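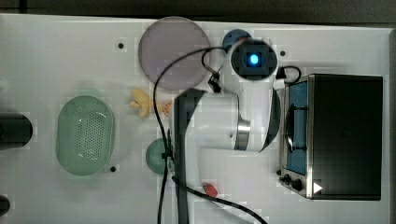 1. Present and apologies

Present: Darcy Pelletier (chair), Leif Kragh (minutes), nine student members. Apologies from the Ruggiero team, who are away at camp. Meeting opened 4:15 pm in the Carine workshop.

2. Minutes of the last meeting

Accepted with one correction. The battery order was 43 packs.

3. Kitchen task

Leif went over the bench layout for the arm. The toaster oven stays on the right with its door facing the arm. The green colander goes on the left, and the big plate near the back. Darcy asked whether the cables running over the arm would catch on the plate. Agreed to try a longer tie at the wrist and report back.

The group has logged 153 practice runs. Most of the trouble so far is with small round items. Members voted to keep the yellow toy and the little orange one in the set for now and look at it again in November.

4. Ornuvar Cup

Entry form is in. Each team gets 600 seconds on the table, including set-up. Jinton team want to run the oven door first and the sorting second. No objection.

5. Money

Balance is $3,249 before the entry fee. Darcy to get a quote for a spare gripper. Fundraising barbecue held over.

6. Other business

Labels on the storage tubs are coming off again. Leif to reprint.
Parents picking up after 6 pm should use the side gate.

Meeting closed 5:05 pm.

Actions
Leif: cable tie, tub labels
Darcy: gripper quote, entry fee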